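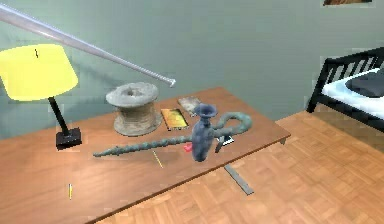 Rope and a lamp on the desk.

Leave the Grirum path alone

Vastside wants to pave the path along Grirum Creek. The plan went up on the town website in the summer, and comments are open until November. I have sent mine in, but the form only allowed 1231 characters and I had more to say than that.

For anyone who doesn't walk there, the path starts behind the Herness parking lot, follows the creek through the alders, crosses a wet meadow and comes out at the old mill pond. It is dirt the whole way. In spring the meadow section is mud, and in a bad year you come home with it up to your shins. By August it has baked hard and cracked, and you can walk it in sneakers.

The plan is for asphalt, eight feet wide, with mown strips on both sides. The reasons given are access, drainage and lower maintenance. I'll take these in a different order, with the weakest first.

Maintenance. A dirt path needs very little. Someone cuts back the brambles twice a year and clears whatever the wind brings down. Asphalt next to alders will be lifted by roots. The town already has a paved trail on the north side, put down by Boonchu Paving, and it has humps in it that will throw you off a bike. It has been patched and the patches have humps too. I don't blame the contractor. Trees grow.

Drainage. The meadow is wet because it is the place the creek goes when it rises. I have walked there for 18 years and it has flooded in most of them. Raise a strip of asphalt through the middle and you get a low dam with a pond on one side and a dry field on the other. The plan does show culverts, two of them, both at the pond end. The water comes in at the other end.

The meadow is also where the best of the wildlife is. Snipe feed in the soft edges in winter. I have seen as many as 29 get up at once on a frosty morning, although usually it's a handful, or none. Marsh marigolds come up right next to the path, and a few come up in it, where people step around them. In July there are meadowhawks sitting on the bare ground to warm up. Eight feet of asphalt plus mown strips would take out most of the ground I've just described, and the part that's left would have a lot more feet and dogs going past it.

Then access, and here I think the town has a real point. Someone in a wheelchair can't use the path now. Someone pushing a stroller can manage the alders in dry weather and then has to turn around. I'm getting older myself, and my left knee does not like the bank by the second footbridge. A park that belongs to everyone should have parts that everyone can get to, and I don't think "it's nicer for me this way" is much of an answer.

But the plan treats the path as one thing, and it's really three. The first stretch, from the parking lot to the first footbridge, is level and drains well. Put a firm surface on that, by all means. Packed stone dust would do, and it can be raked flat when the roots push up. Make the footbridge wide enough for a chair and put a proper bench on the far side, looking over the creek. There are kingfishers there often enough that it's worth sitting for a while.

The meadow should have a boardwalk or nothing. A boardwalk costs more per foot, I know, and it gets slippery and needs wire mesh on it. It also lets the water through. If the money isn't there yet, I would rather wait for it than do the wrong thing because the budget fits.

The last stretch, up over the bank to the mill pond, can stay as it is. The pond already has a road on its other side and three parking spaces. Add one marked accessible space and thirty yards of level path and you'd have solved that end for a fraction of the price. I paced it out last week and there's nothing in the way except a rotted picnic table.

I've heard it said that people who object to paving only want to keep the place to themselves. There may be some truth in that. I like having the meadow empty at seven in the morning. Still, I meet plenty of others down there – birders, kids with nets, a man who runs it in all weathers – and the ones I've talked to didn't ask for asphalt. A few asked for a trash can at the parking lot, and the plan doesn't have one.

The comment form is on the town website, under Parks and then Current Projects. The drawings are in a separate file below it, and sheet four is the one that shows the culverts. If you go to look at the path before you write, wear boots. It rained last night.

August 30, 2026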